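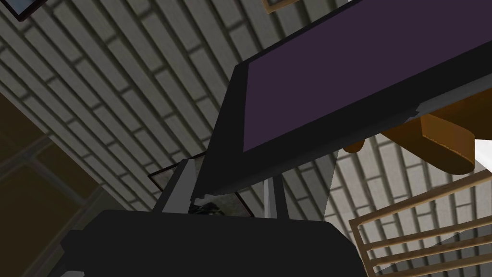 Svitlana Ostapchuk commented that the evaluation split should be examined before any change is made to the training configuration, and that the wrist view should be evaluated separately from the fixed views. Her comment was posted ahead of the replies and is retained at the top of the thread at the request of the original poster.

Large gap between validation and rollout success in simulated rooms (Zornberg protocol)

Posted by Haverford Manipulation Group
Tuesday, March 24, 2026
Category: Simulation and Evaluation

Our group is attempting to reproduce the baseline condition of the Zornberg protocol for household manipulation in simulation. We would appreciate guidance from other groups that have completed the same exercise.

The training set consists of 4,000 simulated demonstrations in furnished rooms. The policy receives one fixed view, one wrist view and the joint positions of the arm. Rooms are assembled from a shared asset library, with wall finish, lighting and furniture placement drawn at random for each episode. We hold out 800 episodes for validation. Action prediction error on the held-out episodes is low and continues to fall through the end of training.

When the same policy is run in closed loop, it completes 38 percent of the trials. Most failures take place before contact. The arm begins the reach correctly, slows as the wrist rotates, and then either stops or drifts away from the target. The behavior is more frequent in rooms where the wrist camera is pointed upward for part of the motion, so that the view is taken up by the gripper body, the wall and whatever furniture is overhead.

We have taken the following steps without a clear change in the outcome:

Reduced the learning rate and extended training.
Increased the range of lighting variation.
Confirmed that the simulator version used for rollouts matches the version used for data generation.
Replaced the image encoder with a larger one.

Our questions are as follows. Is a gap of this size expected under the protocol? If it is not, should we look first at the data split, at the wrist view, or at the controller?

2 replies

Skutdale Simulation Office

A gap of this kind is consistent with what our office observed during its own reproduction last August. In our case there were two separate causes, and we recommend that they be addressed in order.

The first was the split. The protocol states that held-out episodes must be separated by room. Our original script separated them by episode. Each room appeared in both sets, with the same wall, the same furniture and very similar camera paths. Validation error under those conditions measures how well the policy recalls rooms it has already seen. After we divided the data by room identifier, our validation error rose sharply and began to track rollout success. Your post does not state how the 800 episodes were selected. If they were drawn at random from the full set, we would regard the validation figure as uninformative until the split has been rebuilt.

Please note that room identifiers in the shared library are assigned after randomization. Two rooms with different identifiers may have the same base layout with a different wall finish. The base layout is recorded in a separate field, and the split should be made on that field.

The second cause was the wrist view. In our demonstrations, the scripted expert had access to the true position of the target at all times. It therefore had no need to keep the target visible, and it chose wrist orientations that a policy working from images cannot follow reliably. During those segments the wrist camera recorded walls, the undersides of furniture and the gripper itself. The policy learned to associate the correct action with background detail, such as the slope of the brick courses or the edge of a picture frame. In a new room that association no longer holds.

The following test requires no retraining. Save the policy inputs for each failed rollout and mark the time steps in which the target is outside the wrist view. Then run the policy on the recorded states twice, once with the original wrist image and once with a wrist image taken from a different room at a similar arm pose. If the predicted action changes substantially while the fixed view and joint positions are unchanged, the policy is relying on the wrist background.

Our office applied two corrections. We added a visibility term to the expert, which penalizes wrist orientations that lose the target for more than 30 consecutive steps, and we regenerated the demonstrations. We also masked the wrist image at random during training so that the policy could not depend on it alone. Both corrections helped. The revised expert accounted for the larger share of the improvement. We have not tested the masking step without the revised expert and cannot advise on its value alone.

We would not expect a larger encoder to help. In our trials it made the dependence on background slightly worse.

Onari Support Desk

Please check the controller rate. We have seen similar reports where the rollouts were run at a different rate from the data. The arm will slow down and stop as described. Matching the simulator version does not guarantee this, as the rate is set in the task file.

Also confirm that the wrist camera mount has the same offset in both configurations. The default was changed in a previous release of the asset library.

Comment from Haverford Manipulation Group

Thank you for both replies. We have confirmed that the controller rate and the camera offset are identical in the two configurations.

The held-out episodes were selected at random across the full set, and base layouts are shared between training and validation. We are rebuilding the split on the layout field as advised by the Skutdale Simulation Office. The image substitution test has been run on a small number of failed rollouts so far. The predicted action changed in most of them, although we do not consider the sample large enough to report a figure.

One point remains open. The protocol text does not say whether a visibility term in the expert is permitted under the baseline condition. We would be grateful for a reference if one exists.

Comment from Skutdale Simulation Office

We are not aware of a written ruling. Our results were submitted under the modified condition for that reason, with the unmodified expert reported in a separate row.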